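Speaker notes – furnishing a room you also have to work in
Prunari home and studio evening, 30/04/2020

Opening

Hi everybody, thanks for coming out. I'm going to talk about one room at Prurivton, and mostly about two pieces of furniture that have no business being together. (Wait for the slide. The clicker is slow.)

Quick show of hands – who here has bought a chair before measuring the door? Good, me too.

Part one: the cubbies

Start with the plain stuff. A white shelving unit with open square cubbies, up against the wall. I love open cubbies because I'm lazy, and a door is one more thing I won't close. But everything shows, cables most of all. Tell the Skivton story here: 4 trips to the store for cable ties, and I still ran short. If you use the top as a parking spot, leave slack behind it and tie the extra in one loop. A tangle always grows! 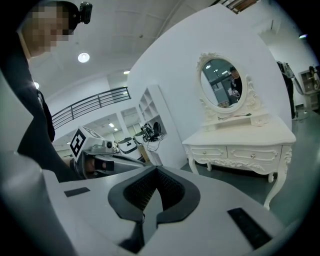
Part two: the fancy seat

Now the other end of the scale. Cream and muted gold, a leafy damask pattern, white carved feet that curl out like scrolls. My budget for the whole room was 2,000 dollars and this piece ate 855 of it, so yes, I ate a lot of soup that July. People ask if I regret it. No! I look at it 365 days a year and those feet still make me happy.

Pause for questions about cleaning. Short answer: soft brush, go with the pattern, keep coffee away from it.

Then get into the floor. I went dark and shiny, a gray-green, and against it white carving really pops. The catch is that a polished floor gives you every ceiling light a second time, so think about your lamps before you think about your rug.

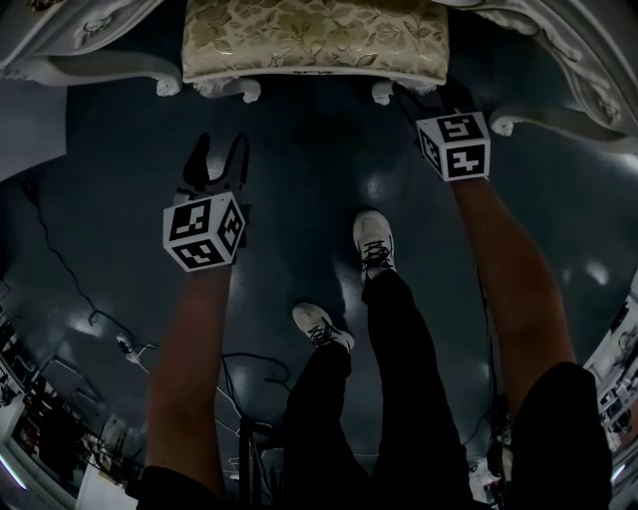
I tried a rug for a while, a nice thick one from Chow, and sent it back. It hid the feet, and the feet are what I paid for. Felt pads under the scrolls are plenty – check them when you mop, they slide off.

If there's time, do the bit about walking the room in your shoes before you settle on a layout. If not, skip to the handout with the paint codes and let people get to the snacks.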